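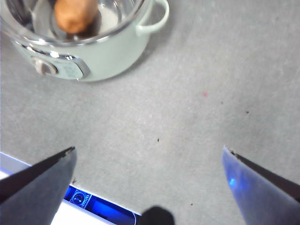

Wrist view, jaws open, pot to the upper left.

11 February 2020, Skenthorpe bench
Pot and lid task, hand guiding and remote

Share · 2 comments

Spent the morning setting up the pot task again for the Peletis arm. The task is short: lid off by the knob, potato in, lid back on. Noboru wants it taught both ways, by pushing the arm through it and by driving it from the Wilum handset, so we can see which set trains better. Up to 70 by hand before today. Target is 149 for each method.

Hand guiding is quicker, but my own arm keeps getting into the side view and I have to stand at an awkward angle to stay out of it. Remote is slower and the paths are cleaner. Thoa is much better on the handset than I am, and her runs should be tagged with her initials so we can split them out later.
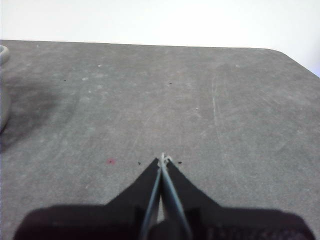 Homing between takes needs tightening up. I had been starting the next take wherever the arm happened to stop, and the replay then jumps at the first point. From now on go back to the home pose, close the jaws, wait for the tone, then record. There is also a bit of something thin and stringy at the fingertips, wire or thread, showing between the jaws. Pick it off before a session. I don't want it in every wrist picture, and I don't want it under the pads when we are gripping something as small as the knob.

Order for each take:

1. Lid on, dial facing the side camera. Potato on the table to the right of the pot, not always on the same spot. Move it a little each time or the arm will only learn one place.

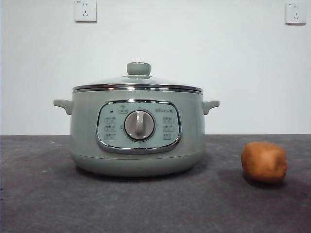 2. Start recording, then come down over the knob from above. Close slowly. If the fingers land off centre, back off and try again without stopping the recording. Räsänen's notes say to keep these corrections in and I agree with him.

3. Lift. Go straight up until the rim is clear and only then sideways. The lid likes to tip as it comes off, one side ahead of the other, and if you move across too early the rim drags on the body. Same trouble on the way back down, so lower it slowly and let go only when it sits flat all round. 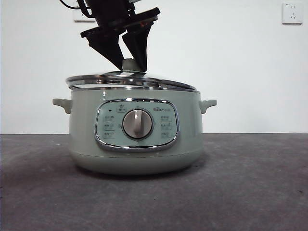

Problems

Take 101 has no wrist video. Side view is fine. Marked as bad for now, will ask Noboru whether it is worth keeping for the path alone.

Handset lag was noticeable after lunch. Restarting the base cleared it but I did not find the cause.

To do

Thoa to finish the remote set. Grip force down one step for the knob, leave it as it is for the potato. Wipe the table down. Check the clocks on the two cameras against each other before the next session, I have not done that since November.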